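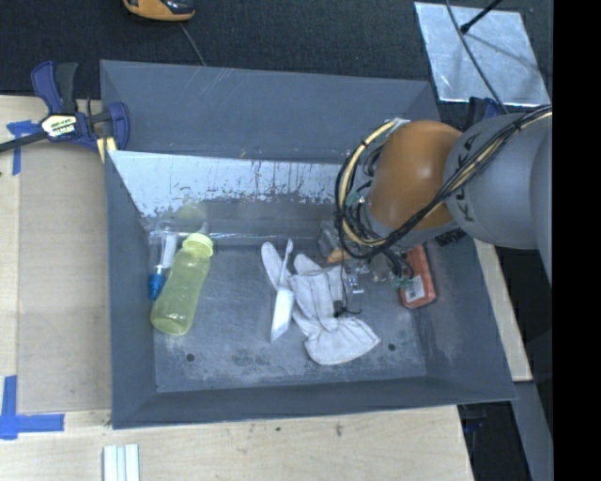

Gray bin from above, KUKA arm reaching in from the right.

Print | E-mail

# jarkia-street-names

A list of street names in Stokthorpe, with every spelling the town has used for each of them. There are 500 entries. The town does not have 500 streets, which should tell you what you're in for.

## What's in it

One CSV file, UTF-8, semicolons between fields. Commas were tried first, and then we met "Mill Lane, Upper, Old Part Of".

- `name`: the spelling as found, mistakes included
- `preferred`: the spelling we settled on
- `source`: sign, map, rate book or letter
- `year`: blank if unknown, and it is often unknown
- `notes`: mostly Branislav Kubíček losing his temper

## Where it came from

Signs were copied down on foot by Aurélien Hamel and Jae-hoon Tak over one wet November. Rate books were typed in by hand. The 80 entries marked `letter` come from complaints sent to the town by people whose mail had gone to Nistasgate, a street with 22 recorded spellings and a strong claim to being two streets.

## Known problems

Geraghty Row and Geraghty Rd. may be the same place. The people who live on them disagree, and so do we. Both are kept.

Accents were dropped in the older typed entries. Ľudovít Hrnčiar has asked us to say that he noticed this first, before it was his own name in the credits.

50 rows have a year that falls before the street was built. Attila Erdős thinks the clerk was copying from a plan. The rows stay in, with `check` in the notes.

Do not use this to deliver anything.

## Changes

March 5, 2020: merged the two "Chapel" files, fixed the sort order, split "Back Lane" into four. Took out "Private, Keep Out", which had been entered as a street name and had somehow picked up a preferred spelling.

## Using it

Free for any purpose. If you print it, please credit the Jarkia list and keep the notes column, as Branislav worked hard on it. Corrections are welcome through the issues page. Say which sign you saw and which end of the street it was on, as the two ends don't always match.

Print | E-mail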